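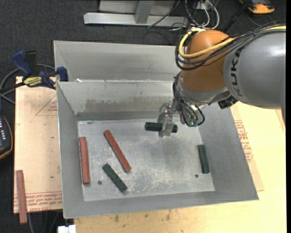 May, the kitchen table, too late for coffee and drinking it anyway

The sourdough is dead. I went in after dinner to feed it and it had gone the gray of old dishwater, with a pink streak along one side, and even I know what pink means. Three years I kept that thing going. It outlived the dishwasher and the good umbrella. I gave it a short speech over the trash can and then had to take the bag straight out, as the smell was not respecting the occasion.

I blame the choir. Since I said yes to the choir I have not fed, watered or dusted anything on schedule. Fletcher Paewai asked me in the parking lot of the hardware store, where I was holding a toilet seat and not in a position to bargain. He said they were short of altos. I said I wasn't sure I was an alto. He said that was fine, most of the altos weren't either.

So tonight was my second rehearsal. We meet at Fairweather, the old chapel past the feed store, which has wonderful acoustics and one working radiator, and the sopranos have it. I wore a coat. By the end I could feel my own knees as separate items. We are doing a long piece about a shipwreck, 157 measures, and I know the number because Corey Hapeta, who directs, calls out measures all night like a man running a bingo game. "One-twelve, altos. One-twelve. Altos, where are you?" I was on the wrong page, Corey. I was in the shipwreck's quiet middle section, admiring it.

I can't read music, is the trouble. I told Fletcher this and he waved it off. What I do is stand next to Fletcher's sister-in-law and come in a hair after her, and if she takes a breath I take one too. It works very well except on the first note of anything. Tonight she had a cough and sat out the second half, and I was like a trailer that's come off the hitch. I sang softly. Then I moved my mouth. During the storm chorus I believe I mouthed the grocery list, with feeling.

Corey stopped us there and said the altos had found a lovely restraint.

Break was fifteen minutes of weak tea and a plate of lemon bars so dry I had to stand still to eat mine. The talk was all about the uniforms. Half the choir wants the navy robes they've always had, the other half wants "concert black," and one bass wants vests and will not be talked down. I kept out of it. I own one black dress, bought for funerals, and it's already done more socializing than I have this year. If it comes to a vote I'll go with the robes, on the grounds that you could wear a sleeping bag under one.

Drove home behind a hay truck the whole way. Bits of hay on the windshield, bits of hay in the vents, and now one bit of hay in this diary, pressed flat between yesterday and today. I'll find it in ten years and think I used to live somewhere romantic.

Other news, for the record.

Moltine sent the bill for the water heater. I've put it under the fruit bowl, where it can ripen.

The neighbor's cat has started sleeping in my wheelbarrow. He has a perfectly good porch of his own with a cushion on it. I went out this morning to move some mulch and he opened one eye and I moved the mulch with a bucket. It took until noon. I don't know what else I was supposed to do.

My sister called to say she's taken up running and then ran while she told me about it, so I got the whole thing in puffs. She is doing a program. There's an app in it that congratulates her. She wants me to come up at the end of the month and do a race with her, two miles, "you could walk it." I could also not walk it, at home, for free. I said I'd look at the calendar. I have looked at the calendar and it's a disgrace, there is nothing on there at all except choir and a note that says CALL BACK in my own handwriting, with no name.

I've been trying to remember who that was all day. I thought it was the dentist, so I called the dentist, and it wasn't, but they did point out that I was overdue, and now I have an appointment. I'm not going to guess again. The next guess could be the tax people.

Hummed the alto line while I washed up. I had it pretty well, or I had something. It might have been the tenor line. There's a bit after the mast goes where all four parts land on the same note and hold it, and when we did that tonight, cold as it was, the windows buzzed. I looked over at Fletcher and he had his eyes shut. I came in on that one on time, by myself, without anyone's breath to go by. I'd like that written down somewhere, so there.

Then Corey said, "Good, and now with the right words," and we went back to one-twelve.

Things to do tomorrow: scrub out the sourdough jar, or be an adult and throw the jar out too. Find out if anybody at church still has a starter going and would give me a spoonful without asking what happened to mine. Buy thick socks. Practice the first notes. Pick up the dry cleaning, which I think has been there since March and may by now belong to them.

The cat is on the wheelbarrow again. I can see his ears from the sink. It's starting to rain and he isn't moving, so I suppose I'm going out there with the umbrella, the bad one.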